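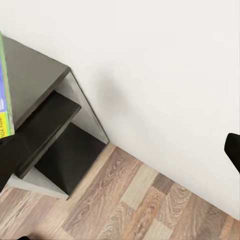

Ilemeck Triathlon Club
Pre-Race Bicycle Inspection: Checklist and Comments
Revised April 2022

Complete one sheet per bicycle before racking. Any item marked Fail must be corrected and checked again.

Bicycle no. 1053
Wheels: Badix, front and rear
Inspector: Radomir Shehu

1. Bar ends plugged. Pass.
2. Headset free of play. Pass.
3. Front brake stops the wheel fully. Pass.
4. Rear brake stops the wheel fully. Fail. Left pad worn to the wear line. Replaced and checked again: Pass.
5. Quick releases closed, levers facing back. Pass.
6. Tires free of cuts. Pass. Small nick on rear sidewall, cords not showing. Replace before the June race at Zurano.

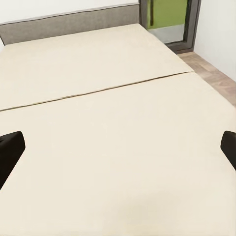 Grgić asked whether item 6 should be a Fail whenever a sidewall is marked, however small the nick. The present rule stands: a tire fails if cords show or the sidewall bulges.

7. Aero bars tight under body weight. Pass.
8. Bottle cages secure. Pass. One bolt tightened.
9. Helmet shell and straps undamaged. Pass.
10. Race number fixed to seat post. Fail. Athlete to collect a new number from the registration desk.

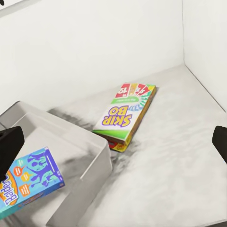

Skip-Bo and Balderdash game boxes.

Item 10 remains open. The bicycle may not be racked until the inspector has initialed the line below.

Item 10 cleared: ______
Sheet no. 2032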